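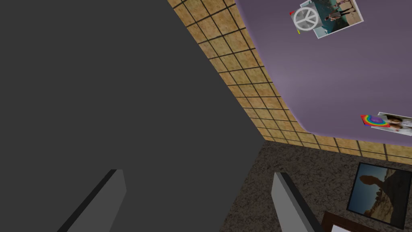

グリッパーが開いたまま止まり、数秒後に予告なく閉じる。家庭用アームNikuraで続けて報告のあった不具合について、現場での止め方、原因の切り分け、再始動までの手順をまとめる。対象は平行開閉式の二本指グリッパーと、制御ユニットPlosexの組み合わせである。吸着式の先端部品を使っている場合、指の点検に関する項は読み飛ばしてよい。

## 症状

床置きの箱を縁でつかませる作業で起きやすい。アームは箱の上まで来て指を開き、そこで停止する。画面には「待機」と出るが、エラーの表示はない。操作者が故障と判断して手を入れたところで、残っていた閉動作が実行される。

Hiwot Seyoumの作業場では、この動作で軍手の指先が挟まれた。けがはなかった。軍手の先が余っていて、抜けたためである。以後、同作業場では可動範囲に手を入れる前の主電源遮断を必須にしている。

同じ「待機」の表示でも、次の状態は区別がつかない。

- 次の命令がなく、本当に待機している
- 閉命令を受け取ったが、位置の条件が満たされず保留している
- 通信が切れ、最後の表示が残っている

二番目が危険な状態である。条件が満たされた時点で、保留中の命令が動き出す。アームや箱を手で少し押しただけでも条件が満たされることがある。

## まず止める

1. 非常停止を押す。画面上の停止ボタンは使わない。通信が切れている場合、画面の停止は届かない。
2. 主電源を切る。Zeseroの集中スイッチに接続しているなら、該当する口だけを切る。
3. 表示灯が消えるまで待つ。消灯前は駆動部に電気が残っている。
4. アームが下がる機種では、電源を切る前に支えの台を下に入れる。台を入れるときも指の間に手を通さない。
5. 指が何かをつかんだままなら、手動解放ねじで開く。箱を引っ張って抜くと、指の根元が曲がる。

非常停止を解除しただけで命令の待ち行列が消えるとは限らない。古い設定のPlosexでは、解除後に保留分が再開される。設定画面の「復帰時に命令を破棄」を有効にしておくこと。初期値は無効になっている。 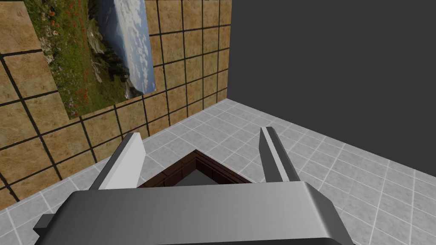

床の茶色い箱と、その手前で開いたグリッパーの指。シミュレーション画面。

## 原因の切り分け

確認は簡単なものから順に行う。分解は最後でよい。

**箱の位置と向き**

箱が斜めに置かれていると、指は縁に平行に当たらない。片方の指だけが先に触れ、位置の条件が外れて保留に入る。箱の辺を床の目地に合わせておくと、ずれを目で見つけやすい。目地が細く色の薄い床では、養生テープで角の位置に印を付ける。印は箱の外側に貼る。箱の下に敷くと、その厚みで高さが変わる。

**縁の厚み**

木の縁は、塗装や補修のあとで厚みが変わる。登録時の値と実物をノギスで比べ、違っていれば登録をやり直す。許容幅を広げて済ませる方法は勧めない。保留には入りにくくなるが、代わりに浅いつかみが通り、持ち上げの途中で箱が落ちる。

**指の面**

左右の指の内側を乾いた布で拭き、傷と段差を見る。接着剤の残り、木くず、テープの糊が多い。片側だけに汚れがあると、閉じたときに先端がそろわない。溶剤は樹脂の当て面を傷めるので使わない。落ちない糊は、ぬるま湯を含ませて固く絞った布をしばらく当て、柔らかくしてから拭き取る。

**開閉の重さ**

電源を切った状態で手動解放ねじを回し、全閉から全開まで動かす。途中で重くなる箇所があれば、送りねじの汚れかグリース切れを疑う。点検の間隔は開閉4000回を目安にしている。Omerovićの補修用グリースを使う場合は、古いものを完全に拭き取ってから塗る。混ざると固まり、次の冬に同じ症状が出る。

**配線**

手首の曲がり部分でケーブルが張っていないかを見る。指を開いた姿勢でだけ接触が切れる例がある。ケーブルに触れて表示が変わるようなら、そこで作業を打ち切り、部品を交換する。テープを巻いて使い続けないこと。

## 画面上の再現

実機で再現を試す前に、付属のシミュレーターで同じ命令列を流す。部屋の大きさ、箱の寸法、アームの取り付け高さを入れれば足りる。壁の柄や飾りは判定に影響しないので、既定の部屋のままでよい。

見るのは、指が開き切った時点での箱との位置関係と、その後に命令がどこで止まるかである。手先からの視点だけで判断すると、奥行きを読み違える。手首が傾くと画面全体が傾き、床と壁の見分けもつきにくい。側面からの視点を別に開いておく。指の先端が箱の縁の上に重なって見えても、実際にはまだ床から離れていることがある。

画面上で正常に閉じるのに実機で止まるなら、原因は機械側か配線にある。画面上でも止まるなら、命令列か登録値を疑う。この区別がつくだけで、分解の手間はかなり省ける。
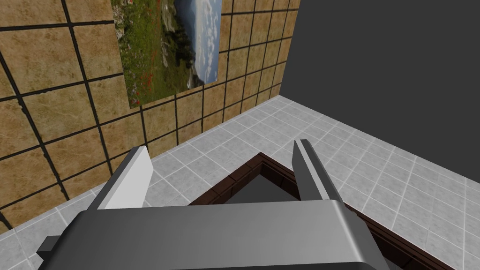

家庭工作だより 第43号

## 再始動の手順

原因を取り除いたら、次の順で戻す。途中で異音や引っかかりがあれば、その段階で止めて前項に戻る。

1. 可動範囲から箱と工具を出す。
2. 待ち行列を消去する。消去後に一覧を開き直し、空であることを目で確かめる。
3. 主電源を入れ、原点復帰だけを行う。他の命令は送らない。
4. 低速で開閉を繰り返し、左右の指が同時に動くかを見る。片方が遅れる場合は使用しない。
5. 100グラムの分銅か、同じ重さの水袋を入れた布袋をつかませ、低い位置で保持させる。袋の下には何も置かない。
6. 箱を戻し、縁をつかむ位置まで移動させる。閉命令は一度で送り、保留になったら非常停止から始め直す。

試運転は二人で行うのがよい。一人は非常停止に手を掛け、もう一人は画面を見る。箱の位置を直すのは電源を切ってからで、アームが止まっているように見えても例外にしない。

## 設定の変更

今回の件を受けて、Seyoumの作業場では次の設定に変えた。機種による名称の違いは取扱説明書で確認してほしい。

| 項目 | 変更前 | 変更後 |
|---|---|---|
| 保留の制限時間 | なし | 2秒 |
| 制限時間を超えたとき | 待機を続ける | 命令を破棄して停止 |
| 非常停止からの復帰 | 保留分を再開 | 待ち行列を消去 |
| 保留中の表示 | 「待機」 | 「保留・接近禁止」 |
| 警告音 | 切 | 入 |

制限時間を短くすると、正常な作業でも止まる回数が増える。箱の縁を探る動作が遅い機種では特に目立つ。それでも、制限時間を外す設定には戻していない。止まった場合は箱の位置を見直し、最初からやり直せばよい。

警告音は、集じん機を回していると聞こえない。表示灯を可動範囲の外から見える高さに付け足し、音と併用する。灯りの色は、他の機械の運転表示と重ならないものを選ぶ。

## 置き方の小さな工夫

- 箱はアームの真下に寄せすぎない。手首の曲がりがきつくなり、ケーブルが張る。
- 床がタイルなら、目地の段差に箱の角を載せない。がたつくと登録した高さからずれる。
- 箱の内側が暗いと、手先のカメラで底を読み違えることがある。中に明るい色の紙を一枚敷く。
- 敷いた紙は四隅を留める。浮いた端を物として検出し、そこへ指を伸ばした例がある。
- 縁が濃い茶色で床が淡い灰色なら、輪郭は取りやすい。逆に床と似た色の箱には、縁の上面に色テープを貼る。
- 子どもや動物が入る部屋では、無人の運転をしない。柵があっても同じ扱いとする。

## 記録しておく項目

不具合は、起きた直後に書き留めないと条件が分からなくなる。紙のノートでよい。主電源を切る前に画面を撮影できれば残しておくが、撮影のために可動範囲へ入ってはならない。

- 時刻と、直前に送った命令
- 表示灯の色と画面の文言
- 指の状態（全開、途中、全閉）
- 箱の向き、中身の有無
- 開閉の累計回数
- 室温。グリースが古いと、11月を過ぎたころから動きが重くなる

修理に出すときは、このノートの写しを本体に添える。「ときどき止まる」とだけ書いて送ると、受け取った側で再現できず、そのまま戻ってくることが多い。送りねじや指を自分で交換した場合は、その部品も捨てずに同梱する。摩耗の片寄りから、取り付けの傾きが分かることがある。

手動解放ねじ用の六角レンチは、アーム本体に掛けず、非常停止の横に吊るしておく。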